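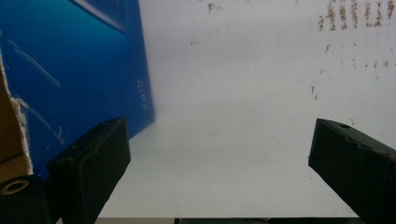

Mereno Grasp Notes, release 2
Data card and README

Summary

Mereno Grasp Notes is a set of short demonstrations recorded with a hand-held two-finger gripper. A person holds the tool, moves it to an object, closes the fingers and brings the object to another place. The camera is fixed to the tool, so the fingers are always in view and the rest of the room moves. We use the recordings to train policies which predict the next motion of the gripper from the last images.

The set was made by the manipulation group at Stimside. This card describes release 2, dated November 11, 2021. Release 1 had the same format but a smaller number of objects, and its width values were wrong for one of the tools. Please do not mix the two releases.

What is inside

There are 3000 demonstrations. Each one is a folder with the following files:

video.mp4, the color video from the tool camera
pose.csv, position and orientation of the tool for each video image
width.csv, distance between the fingers in millimeters
note.txt, a free comment from the person who recorded

The file note.txt can be empty. We did not correct the spelling in it, and some notes are not in English.

The demonstrations come from 11 sites. They are storage rooms, workshops and two kitchens. We did not clean or rearrange the sites before recording, except to remove papers with personal information. Surfaces with stains, scratched objects and torn cardboard are therefore part of the data. In our first experiments, a policy trained only on a clean laboratory table often stopped in front of a dirty surface, and this was the main motive for going out of the laboratory.

Method question

The question behind the release is simple: how much does the open phase matter? With open phase we mean all images before the fingers begin to close, when nothing is between them. Many groups cut this part because it is long and the tool seems to do little. We kept it complete.

We trained the same network two times. The first time it received full demonstrations. The second time it received only the images starting 24 steps before closing. The network trained with full demonstrations was better at coming to the object from a bad starting angle. When the start was already good, we could not see a clear difference. The shorter data trained faster, and for a fixed workplace it may be the more practical choice.

The difference was largest with big flat objects, such as panels and boxes. With these objects the fingers must find an edge, and the edge is often blurred while the tool is moving. We believe that the long approach teaches the network where the edge will be, but we did not test this directly. An experiment with hidden edges is planned for April.

Training and evaluation

The training code is in the folder iker. Iker is our small library for reading the folders and making image batches. The evaluation code is in the folder ekinci and needs Iker to be installed first. To repeat the comparison, run the script compare_open in the ekinci folder with the option full, and then again with the option short. The results are written as a plain table.

Keep the split by site. If you split the demonstrations at random, the same wall or the same table will appear in training and in test, and the result will look too good. We made this mistake in release 1.

Known problems

The pose can jump when the camera sees mainly one flat surface with little texture. Jumps are marked with 1 in the last column of pose.csv. The marking is automatic and it misses small jumps.

Closed width is not always zero. The finger blocks wear down at the edges, and we changed them during the collection. The offset for each tool is in the file tools.csv.

Video and width can be out of step by up to 2 images. We did not find a good correction.

Text on objects is usually too small or too blurred to read. This set is not suitable for learning to read labels.

Not intended for

Please do not use the set to judge the speed or skill of the persons who recorded. They had different amounts of practice and they were not asked to be fast. The set also contains no force measurement, so it says nothing about how hard an object was held.

Changes since release 1

New sites added. Width values repaired. Split by site instead of random split. The field object_name was removed from the index, as it was filled in differently at every site.

If you find an error, please open an issue and write the folder name of the demonstration.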